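The Unlabeled Container

The procedure for empty containers at Wistow ran to 4 pages and had been written by someone at Ekberg before the two collections were merged. Section one covered receipt. Section two covered description. Section three covered storage. Section four covered disposal and was the longest.

Canan Taşdemir had been hired to revise it. Her contract allowed 80 hours, billed to the Vendow account, with the final text due on March 30, 2021. She had used most of the hours on section two.

The difficulty was the definition. Under the Ekberg wording, a container was an object that had held a product and could be matched to it. The match was made from the label, and in the absence of a label from the cap, and in the absence of a cap from a mold mark or a witness. A container that could not be matched was classed as packing material. Packing material went to section four.

She tested each draft against the shelf. The method was simple. She took an object, sat at the table, read the draft from the first line, and did what it told her. Where the draft did not tell her what to do, she put a pencil mark in the margin and stopped. She did this in the receiving room, at the dark brown table, with the lights on full. Most objects took ten minutes. The bottle from the Guerreiro deposit took two days. 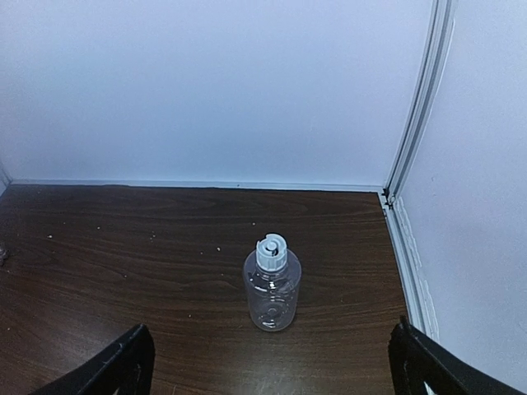
Draft step one was material. She wrote: plastic, clear, colorless. Step two was closure. She wrote: cap, pale bluish white, short, cylindrical, ribs vertical. Step three was condition of closure, and the draft offered three choices, intact, damaged, and absent. The ring on top of the cap was broken in part and had a notch in it. The knob in the middle of the ring was still there. She did not know if the ring was supposed to be broken. On some closures a broken ring was damage, and on others it meant that a person had opened the thing in the ordinary way and drunk from it. The draft treated these as the same event. She put a pencil mark in the margin.

Step four was label. She wrote: none. The draft then said, go to step nine.

Step nine said, assign to packing material.

She reread the five steps she had been told to skip. They dealt with language, color of print, maker, product, and date. There was no step for a bottle that a person had kept for other reasons. She made a second pencil mark, longer than the first, and went to look up the deposit file.

The Guerreiro deposit had arrived the previous July in a single carton. The file held a receipt, a packing list, and a letter. The packing list said: bottles, from kitchen. The letter was half a page. It said that the sender's aunt had died, that she had kept these on the windowsill over the sink, that she had not been a collector, and that the family did not know which ones mattered. It asked Wistow to decide. A previous clerk had written "see sec. 4" at the top in green ink and had then, for whatever reason, not carried it out.

Canan took the letter to Huiling Jiang, who ran storage.

Huiling read it standing up. She asked what the question was.

"The procedure says it's packing material," Canan said.

"Then it's packing material."

"I'm rewriting the procedure."

"Then it's whatever you write." Huiling handed the letter back. "How much space does it need?"

Canan said it needed the space of one bottle.

"Drawer or open shelf?"

"Does it matter?"

"Drawers are full. The open shelf takes 200 objects and has 200 objects on it. If one comes in, one goes out, and I fill in the form for the one that goes out, and you sign it."

Canan went back to the receiving room and sat down. The table had light specks on it, from foam or paper or somebody's lunch, and section one required a clean surface before any object was set down. She had written that requirement herself in the second week. She considered wiping the table and did not. She weighed the bottle and wrote the weight down. She held it to the light. There was a faint round mark molded near the base, and she looked at it through a lens for some time and could not get it to be a letter.

The other half of the problem was in the same carton. The second bottle had a label. Under the draft it passed every step from one to eight without a mark in the margin.

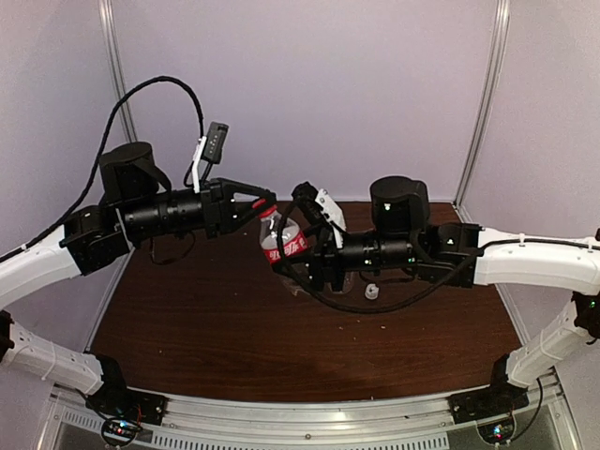

Guerreiro deposit, second bottle: small red cap, red label with white Chinese lettering.

Canan did not read Chinese. Step five, language, allowed for this and directed the clerk to a reader. The reader on the staff list was Huiling, who came in at the end of the day with her coat on, looked at the label, and said it was a drink.

"What kind?"

"The kind you drink. Write beverage."

"The draft asks for the product name."

Huiling dictated it, character by character, and Canan took it down on the card. It was a common product. Huiling said it could be bought four streets away, that it had been sold in that shop for as long as she had been going there, and that the bottle in the carton could not have been more than a few years old. Wistow already held one. She gave the object number without looking it up.

"So this one is a duplicate," Canan said.

"Yes."

"Under section four a duplicate can be released."

"Yes."

"And the plain one can't be a duplicate, because it can't be matched to anything."

Huiling sat down. It was the first time Canan had seen her do so in that room. She moved the lens out of the way and looked at the two cards side by side. On one, all the fields were filled in. On the other there were four lines and a weight.

"My mother did that," Huiling said. "Took the labels off. She used to soak them in the sink overnight. Then she put barley tea in the bottles, or vinegar. Cooking wine. You couldn't tell which was which unless you lived there."

"How did you tell?"

"By where it stood. Left side of the stove, vinegar. Refrigerator door, tea. If you put one back in the wrong place, you heard about it."

Canan asked if there was a field for that.

"For what?"

"Where it stood."

Huiling said there had been one on the old Wistow card, before Ekberg. It was called position in use. Nobody filled it in and it was dropped at the merger to save a line. She thought there were still blank cards in the bottom of the cabinet by the door. There were. They were yellow along one edge, and the field was the last one on the back.

The letter said windowsill over the sink. It did not say which bottle stood where on the windowsill. Canan drafted an inquiry to the sender, in three sentences, and attached no photograph, as the old rules did not call for one. She did not expect a reply before the contract ended. It came in six days, typed, with no greeting.

The sender wrote that the plain one had stood at the far left, next to the faucet. It had been used to water a plant. The aunt had filled it in the evening and let it stand overnight, because she believed the plant did not like water straight from the tap. The plant had gone to a neighbor. The one with the red label had not been on the windowsill at all, as far as the sender could recall. It had most likely been bought by one of the people who came to clear the apartment, who had brought their own drinks, and it had been swept into the carton with the rest. The sender apologized for the error and asked whether the carton itself was needed back.

Canan read this through and then amended the two cards. On the first she wrote: position in use, windowsill, far left, by faucet. Use, watering. On the second she wrote: position in use, none established. See letter.

She rewrote step four. It now said: if no label is present, record this and continue to step five. She rewrote step five so that it could be answered without a label. She restored position in use as step six and moved the others down. Step nine became step ten. She considered removing the sentence that assigned unmatched containers to packing material, and in the end left it, with a condition: where no position or use can be established by inquiry. She added that the inquiry was to be made in writing and that the clerk was to wait for the answer. The condition of closure field was changed from three choices to a blank line.

The whole revision added half a page. Vendow approved it with one comment, which was about the spacing of the headings.

The form for the shelf was filled in on the last afternoon. Huiling brought it already completed, in block capitals. Object out: bottle, red cap, red label, Guerreiro deposit, duplicate, never shelved. Object in: bottle, unlabeled. Canan pointed out that an object that had never been on the shelf could not be removed from it, and that the count would now be one over.

"I moved a jar," Huiling said.

"Where to?"

"It's on the form."

It was on the form, on the back, in smaller writing. Canan signed. The number issued was 522, which had belonged to something withdrawn before either of them worked there and had been standing open in the register since. Huiling wrote the tag, tied it under the cap, and took the bottle away down the corridor. The old blank cards stayed on the table. Canan counted her remaining hours, found there was a little under one left, and used it to order more of the cards.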